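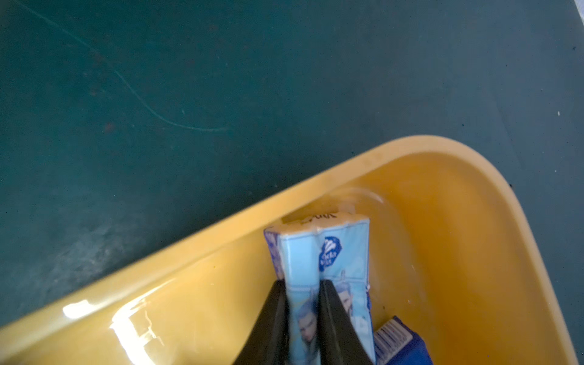 Róisín Keane puts it this way to every new group she coaches: you can't protect a lead you haven't checked. Most players never look at the board. They guess. Then they play the last 2 holes scared, or wild, and the card shows it.

Chapter 13. Playing From in Front

So. What a lead does to a golfer. Tempo first. Swing gets quick, grip gets tight, the putts come up short. Then club choice. Someone who hit driver all week pulls a long iron on 16, leaves himself 40 yards back, and now the green is a whole diferent target.

Terms for this chapter: cushion, bail-out side, lag putt, free drop. Learn lag putt before you go on, we use it a lot. 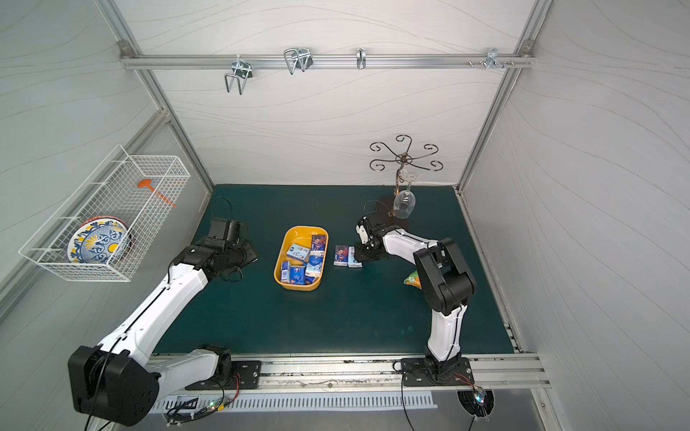

Back to club choice. Case for the chapter is the Noonan Open, final round, played in December on a short winter layout. Lionel Chevalier led Cristóbal Leiva by two with three to play. Crowd of 2,908, most of them at the last green. Chevalier laid up at 16. Par. Laid up at 17, bogey. Leiva kept hitting the same clubs he hit on Thursday and birdied both. You do the math.

Was the lay-up wrong? Not at 16, maybe. Wind was into them. At 17 it had droped, and he played the same shot anyway. Keep that hole in mind, section 13.2 goes through it stroke by stroke, with the yardages.

Read the scorecard first. Then 13.1.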